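Checkered tablecloth keeps sliding and won't lie flat on a smooth white table

Posted in Home and Kitchen > Linens

grirkwood_flat
I have a red and white checkered cloth on a plain white table in the kitchen. The top is very smooth and the cloth moves every time somebody leans on it. It is also too small for the table, so I lay it a bit crooked with some of the white showing on one side. I bought it in August from the Nyaga market for 7 dollars and it has been washed twice. After each wash the squares come out looking wavy.

I use the table for eating and also for sorting tools and small repairs, so I don't want anything glued or taped down for good. What can I put under it, and is there a way to get the squares straight again?

3 replies

Ostia Linens Fan
You need an underlay. The thin rubbery mesh they sell for rugs works, but get the kind made for tables, the rug one can leave a mark on a white top if it stays there all summer. Cut it a couple of inches smaller than the cloth all the way around so it doesn't show. I have the Eselano one and it cost more than your cloth did, but it goes in the wash at 40 degrees Celsius and comes out fine.

For the waviness, don't tumble dry. Pull the cloth square while it is damp. Two people is easier, one at each end, and pull corner to corner, then the other corner to corner. Then iron it along the lines of the checks. If you push the iron across at an angle you stretch it again, and I think that is what happened to yours. If the squares still won't line up after that, the fabric was probably printed off the grain and you can't fix it.

tablemat733
just buy a bigger one. clips don't work on thick tables, i tried

Mender99
The underlay is a good answer. I'll add something about the repair side of it, since that part got skipped.

A cloth is a decent surface for small jobs. Parts don't roll as far as they do on a bare top. But it bunches up when you push against it, so anything that needs force should be done on the bare part of the table. Check the cloth for metal bits before it goes in the washer. Shake it outside.

The way I lay mine when I'm going to work on it:

1. Wipe the table and let it dry fully. Crumbs under the cloth make it slide more.

2. Put the cloth down at an angle if it's short, so the part you sit at is covered and the bare strip is off to the right. Smooth it from the middle out with both forearms.

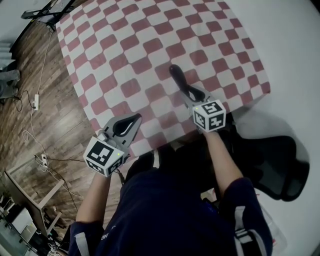

3. Set a heavy tray on the far edge. It holds the cloth better than clips and lifts off when it's time to eat.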